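6.3 Registering a visiting delegation

Complete this section before the delegation arrives at the Drumudberg office. Imby Protocol Desk must be running and you must be signed in as a desk officer.

1. Open Visits and select New delegation.
2. Enter the sending body exactly as it appears in the diplomatic note. Do not shorten it.
3. Set Level to Ministerial, Parliamentary or Technical. The level controls the order of precedence and cannot be edited after step 6.
4. Add each member of the delegation. Mark one person as Head.
5. Under Topics, pick the agenda items agreed with the other side. The field holds 2000 characters.
6. Select Lock list. The system issues a visit number, for example 1318.
7. Print the seating plan and check it against the room sheet.

Note: Interpreters are entered under Support staff. They do not count toward the limit for the main table.

Caution: Locking the list sends it to the Enura gate system. Names added later must be cleared by hand at the gate.

If the message "Error 3427: rank conflict" appears, two members share the same rank. Open the Arumugam table under Settings, assign a sub-rank to each, and repeat step 6.

Refreshments are ordered on a separate form. See 6.4.
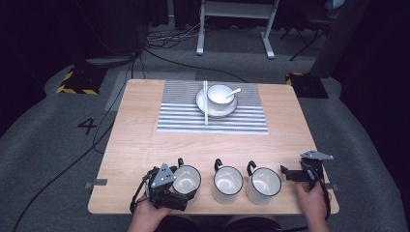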